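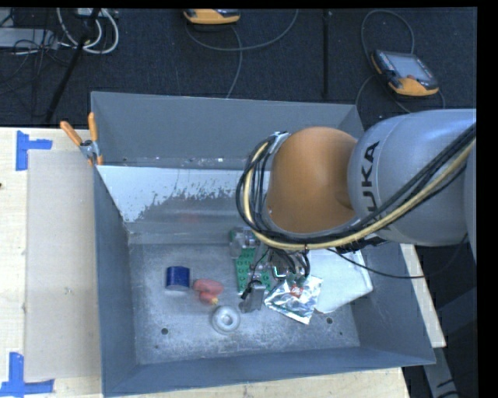

What should I wear to my first class?

Anything you can move in, really. Leggings, loose pants, a skirt that swings a bit – we've seen it all at Rodanance and we like it all. For shoes, pick something with a smooth sole that stays on your foot when you turn. Sneakers with a lot of grip tend to stick to the floor and your knees will complain the next day.

Do I need to bring a partner?

No, and most people don't! We switch partners every few minutes in the beginner classes, so you'll have met half the room by the break. If you'd like to stay with the person you came with, just tell Piroska Szénási at the door and she'll make sure you're left in peace.

When do beginners meet?

Saturday at 4, in the upstairs hall on Nyitrai Street in Bostcombe. The door opens a little early for anyone who wants to stretch or have a cup of tea first. We keep the class to 22 dancers, so please sign up online if you can.

I missed a week. Will I be lost?

You'll be fine. We go over the old steps at the start of every class, slowly, with the music off and then with it on. If you've missed two or more, come a little early and one of us will gladly walk you through them.

Can my daughter come along?

Children from age 5 are welcome in the family class, which starts again in January. Younger ones may sit and watch with a grown-up – bring a snack and a quiet toy.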